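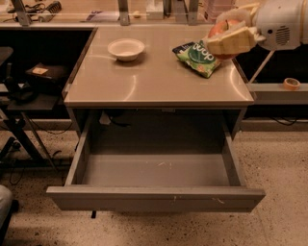

A desk with its drawer open and a white bowl on top.

2026-05-19

Vilterer opens peatland carbon monitoring site at Otthorpe

Land management company Vilterer has opened a monitoring site on former grazing land at Otthorpe to measure how much carbon is kept in the ground when drained peat is made wet again.

The site covers 684 hectares of lowland peat. Much of it was drained for pasture and has been losing carbon to the air as the soil dries out and breaks down. Work to raise the water level began in April with the blocking of the main field drains. Smaller ditches will be closed in stages over the next two winters.

Vilterer will run the site for nine years. Readings will be taken from 200 fixed points, each marked by a short post and a dipwell, which is a pipe set into the peat to show the height of the water below the surface. Staff will record water level, soil temperature and the height of the ground. Gas readings for carbon dioxide and methane will be taken at a smaller number of points chosen to cover the wettest and driest parts of the land.

Methane is included in the work from the start. Wet peat gives off less carbon dioxide than drained peat but can give off more methane, and the balance between the two depends a good deal on how close the water is kept to the surface. The company plans to hold different blocks of land at different levels and compare them.

"We want figures that a farmer or a drainage board can use," a spokesperson for Vilterer said. "There are good models for this type of soil, but they need more readings from land that has been farmed hard for a long time. Otthorpe is that kind of land."

The dipwells and loggers were supplied by Treltent, which will also look after them. Laboratory work on peat cores will be carried out by Awad, a soil testing firm. Cores will be taken once a year and kept in cold storage so that they can be tested again if methods change.

Grazing will continue on the drier northern fields with fewer cattle. The wetter blocks will be left to grow sedge and reed, and one will be planted with bulrush as a trial crop. Vilterer said it had not yet decided whether the crop would be sold.

Public footpaths across the site stay open. One path beside the main drain has been moved 500 metres to the east, where the ground is firmer - signs are in place at both ends. Dogs should be kept on leads near the measuring points.

The first set of water level readings will be published on the Vilterer website at the end of the year. Gas readings will follow once a full year of records has been checked. All data will be free to download.

Notes to editors

Vilterer manages farmland and wetland for private and public owners.

Visits to the Otthorpe site can be arranged through the Vilterer press office. Visitors will need waterproof boots.

ENDS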